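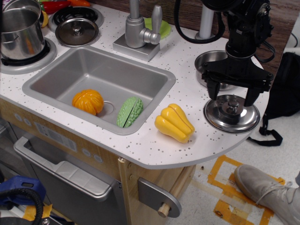 The play kitchen on a working afternoon, arm over the pot lid.

Kitchen tips for people who write robot software

I've been collecting these in a notebook for a while, and Nandini Hegde kept telling me to type them up properly, so here they are. They're for anyone doing the software side of a tabletop kitchen set-up: perception, planning, control and all the little scripts that hold those together. Most of them cost nothing and take less time than boiling an egg. I love this work, so forgive me if I run on a bit!

Learn to love the shiny things

Lids, bowls, pots, taps and sinks are a misery for depth cameras. A steel bowl set into a worktop can come back as a hole, a hill or a bit of both, depending on where the lights are. Before you retrain anything, save the raw depth for a minute with nothing moving and look at how much each pixel wobbles. Where it wobbles badly, mask it out and lean on colour instead, or fit a known shape to the rim. Rims are wonderful. The rim of a pot usually gives you enough good points for a circle even when the middle is rubbish.

If the lid has a knob, look for the knob first and work out the lid from there. We did it the other way round for months – lid outline, then centre, then a guess at the height – and the guess was always the weak part.

Name things once

Decide what every object is called and put the list in one file that everything reads. Ours had "pepper", "bell_pepper", "capsicum" and "yellow_veg" all alive at the same time, and the planner would cheerfully say it couldn't find a pepper while the detector was drawing a box round one. Vignesh Unnithan wrote a check that refuses to start the run if a name turns up that isn't in the file. It's 8 lines long and I'd keep it over half of what I've written.

Pick names a visitor could guess. Bitter melon is a good case: put the other names people use for it in the file too, as aliases, or your spoken commands will only work for whoever typed the list.

Halves are not wholes

A vegetable that comes apart needs more than one entry. The cut side changes how it rests, and a grasp planned for the round shape will close on air or skid off the top. Give the half its own model with its own resting poses. While you're at it, let the detector say "not sure which" and have the planner ask for another look from a different angle. A second look is cheap and a bad grasp isn't.

The sink is a box with walls

Everyone models the worktop as a flat plane, and then something goes in the sink. Give the basin a floor and four proper sides in the collision scene, and put the rim in as well, as it stands proud on some units. Then add the tap. A curved spout is awkward, so I use a fat capsule for the upright and a second one for the reach, with a bit of padding on both. Lever handles want a box of their own.

For anything lying in the basin, plan the approach from straight above and only allow a tilt once the fingers are clear of the rim on the way out. Our success on sink pick-ups got so much better after that one change that I went round telling everybody, including people who don't work on robots.

Cables count

If you've got a cable looping off the arm, it's part of the arm. You don't need a fancy rope model. I put a few spheres along the path it tends to take and let them move with the wrist joint, and I cap how far the wrist may turn in one go. Rekha Iyer does it more neatly with a cost in the planner that grows as the wrist winds up, so the arm prefers to unwind when it has a choice. Hers is better, mine was quicker, use whichever suits your week.

Stop above, then go down

For lids especially: plan to a point over the knob, pause, look again, correct sideways, and come down in a straight line. Keep the last stretch slow and watch the force reading all the way. Set the threshold by trying it with the lid you've got, on the surface you've got. A light toy lid will slide before a high threshold ever trips.

Set the close width from the knob you measured and leave a little slack. Then check the finger gap once they've shut. If it's smaller than the knob, you've missed, and the software should say so loudly before it sets off across the kitchen carrying nothing.

Write down where the floor tape is

Tape marks for where the unit stands are brilliant until there are several sets of them. Keep a note in the same folder as the calibration saying which corner and which colour, with the date, and peel up the old ones when you change over. I also run a quick check at start-up: touch two fixed points on the unit, compare them with where the model thinks they are, and stop if they're more than 4 mm out. It catches the kitchen having been nudged by a foot or a hoover.

People and planning

Someone is always going to be standing near the end of the unit. Draw a keep-out zone there in the planner and slow the arm whenever it works at that side. This goes on top of your stop button and proper safety gear, never in place of them.

Logs you'll want later

Save the camera picture, the detector's answer and the plan together, under one run number. Separate folders with nearly matching times will make you cry. Keep the failures at full length and thin out the successes. Aishwarya Hegde tags hers with one plain word each (slid, missed, bumped, lost) and on a Saturday morning with a cup of tea you can read through a whole week of them very happily.

Small ones

Shuffle the vegetables between runs, and swap which side of the sink they start on.

Test with lids on, lids off and lids crooked. Crooked is how they end up.

Turn the exposure down a notch before blaming the network.

Treat a see-through or half-hidden object as "something's there" for collisions even when you can't name it.

Keep 7 old failures as a replay set and run it before you merge anything.

If you've got a trick for steel bowls that I haven't mentioned, please send it over. Meenakshi Subramaniam is trying one with a second light at the moment and I'll add it to the page when she's happy with it.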